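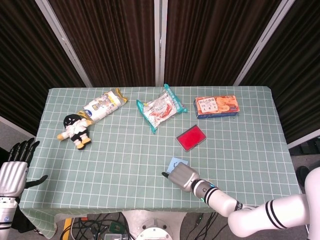 Tablecloth

A tablecloth is a piece of cloth (or plastic, or paper, if you're in a hurry) spread over a table. People use one to protect the table, to hide it, or just because a bare table looks a bit sad at dinner. I've been keeping this little household encyclopedia for years now, and this is the entry I get the most mail about, so I've made it longer than it used to be.

Names and relatives

In everyday American English "tablecloth" covers almost everything. A runner is a narrow strip down the middle. A topper is a smaller square laid over a bigger cloth, often turned so the corners point at the sides of the table. A table pad or silence cloth goes underneath and softens the clatter of plates, and my grandmother would not serve soup without one! Oilcloth was originally cotton or linen coated with boiled linseed oil. Most of what gets sold under that name today is vinyl on a fabric backing, and I still call it oilcloth like everybody else does.

A short history

Cloths on tables go back a long way. The Romans had them, and by the Middle Ages a white linen cloth was a normal thing to see on a rich household's table in Europe. Diners sometimes wiped their hands on the overhanging part, which makes me feel better about my own family. Linen damask, with its pattern woven in so it only shows when the light hits it, became the thing to own if you could afford it. Later on, powered looms and cheap cotton put a printed or checked cloth within reach of nearly any kitchen.

Materials

Linen is lovely and it wrinkles if you so much as look at it. It gets softer with every wash, though, and an old one is nicer than a new one. Cotton is the easy choice: it washes hot, it irons well, and it will shrink the first time, so buy a little long. Polyester hardly wrinkles and dries fast, but grease likes to hang on to it. Blends sit somewhere in the middle (mine are mostly blends, I admit). Vinyl wipes clean and is the only thing I'd put under finger paint.

I have one from Darier that's a cotton blend, and I've got a plain Varkholm linen that comes out for holidays and then spends a week waiting for me to iron it.

Patterns and color

White is the formal choice, still. Checks say picnic or pizza place, and the red-and-white kind has been doing that job for generations. Thin-line grids and windowpane checks are quieter, and they're handy if you sew, because you can follow a line when you trim or hem. Soft greens, grays and oatmeal colors hide a surprising number of crumbs. Dark solids show lint and flour, so I keep those away from baking days. Busy florals will hide nearly any stain you can make, and I say that from long experience with beets.

Size and drop

The drop is how far the cloth hangs below the tabletop. For a casual meal, 6 to 8 inches is plenty. Formal tables usually get more, up to 15 inches or so, and buffet tables are often covered right to the floor. To work out the size, measure the table and add twice the drop to both the length and the width. So a table 60 inches long with an 8-inch drop wants a cloth 76 inches long.

Round tables work the same way with the diameter. An oval cloth on a rectangular table will leave your corners bare, and a rectangular one on a round table hangs down in four long points, which some people like. On any rectangular table the corners dip lower than the sides, so check them if you have toddlers or a cat who climbs.

Keeping it in place

Indoors, a pad underneath usually stops the sliding. Outside you need clips or weights. The Qiu clips I use are springy metal ones and they've held through some very silly weather. Small weights that hang from the corners look nicer, but they do bang against your knees!

Washing and stains

Shake it outdoors first. Blot spills, don't rub them. Red wine wants cold water right away, and candle wax should be left to harden, scraped off with a spoon, then pressed between paper towels with a warm iron. Tea and coffee come out best with a soak before washing. Check that a stain has gone before the cloth goes in the dryer, as heat can set it for good. For linen, iron while it's still damp.

Storage

Folding in the same place every time wears a line into the fabric, so I refold mine differently whenever I think of it. Better still is rolling the cloth on a cardboard tube. Keep good linen unstarched if it's going away for months, and let it dry all the way through before you shut the drawer.

See also: Napkin; Placemat; Oilcloth; Table runner; Ironing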